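2nd April
By the Stitdale business desk

STITDALE -- Adex, the automation firm out by the Dostunton road, has spent the winter teaching a robot arm to open and close a drawer. The company calls this progress, and on the numbers it has a point.

In November the arm managed 39 clean closes out of 80 tries in simulation. The latest run came to 466 out of 825, so it now gets the drawer right a bit more than half the time -- a standard many teenagers would recognize.

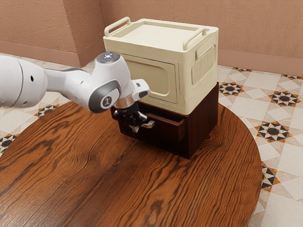

So can a machine put the laundry away yet? Not in a normal home, where drawers stick and socks get in the way.

Van den Broek, the furniture chain, is paying for part of the work and would like an arm to tidy its showroom cabinets after closing time. A trial at the Dostunton store is planned, with one cabinet and one arm. Staff there have been told their jobs are safe, and after watching the demo they seem inclined to believe it.

Adex says shelves come next. Folding has been moved to a later phase, and the company did not offer a date for it.

Contact the newsdesk | Copyright Stitdale news pages | Back to top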